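Rosemarie Thiele
2023-04-21

Right, a thread on lentil soup, for those of you who replied to my last one with "how hard can it be". Pull up a chair. It's raining and I've got opinions.

My grandmother's lentil soup had five ingredients and took all afternoon. Mine has a few more and takes under an hour. She'd have called that laziness, and she'd have had a second bowl.

Start with brown lentils. Red ones collapse into a paste the colour of an old couch, and the fancy little green ones stay so firm you could shingle a roof with them. Brown lentils know their place.

You want 264 grams. Yes, I know. That's what was left in the bag the night I finally wrote it down, and it came out so well that I've been weighing out 264 grams ever since like a woman defusing something.

Rinse them. Pick through them. I once bit down on a pebble in front of my in-laws and had to pretend I was moved by the flavour.

Chop one onion, 2 carrots and 2 sticks of celery, all small. Olive oil in a heavy pot, medium heat, a good pinch of salt, and then leave them alone. You're after soft and sweet with a bit of gold at the edges. Nine minutes on my stove. Yours has its own personality.

Luana Vasconcelos has already messaged to ask if she can skip the celery. Luana, you skip the celery in everything. At this point it's between you and the celery.

Garlic next, three cloves, then a teaspoon of cumin and half of smoked paprika. Stir until your neighbours start wondering what you're having for dinner. A minute will do it.

Big spoonful of tomato paste. Let it go dark and stick a little. If you panic and add water right away you'll get orange soup that tastes of tin. 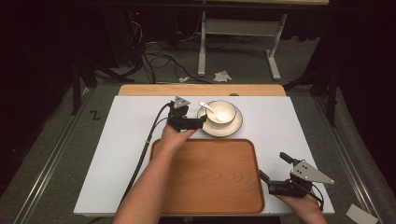 Bowl, saucer, spoon, tray.

Now the lentils, a litre and a half of stock and a bay leaf. Bring it up, turn it down, lid on crooked. Half an hour, then start tasting. Soft all the way through is what you want. People who like their lentils "with a bit of bite" can start their own thread.

Stock from a carton is fine. Stock from a cube is fine too, just go easy on the salt till the end. Olanrewaju Tijani makes his own from roasted bones and brings it up at every potluck, and good for him, he has a chest freezer.

Fish out the bay leaf. Scoop two ladles of soup into a blender, whiz them smooth and pour them back in. It goes thick and glossy and looks as though you used cream.

Do let it cool a bit before you blend it. I have a mark on the ceiling above the toaster that visitors assume is water damage.

Then the vinegar. Red wine vinegar, a tablespoon, off the heat. Before it goes in you have a pot of warm brown. After, you have supper. Lemon works if that's what's in the crisper.

Gudrun Harms wants to know about sausage. Sure, Gudrun. Slice it, brown it first, take it out, put it back at the end. The soup was vegetarian for a good ten posts there.

Leftovers set like cement overnight. Loosen with a splash of water and taste for salt again. It freezes well – label the tub, though, or you'll thaw it in May thinking it's chili and be disappointed in a way that's hard to explain to your family.

Toast on the side, heavily buttered. Rhubarb next week, if mine ever comes up.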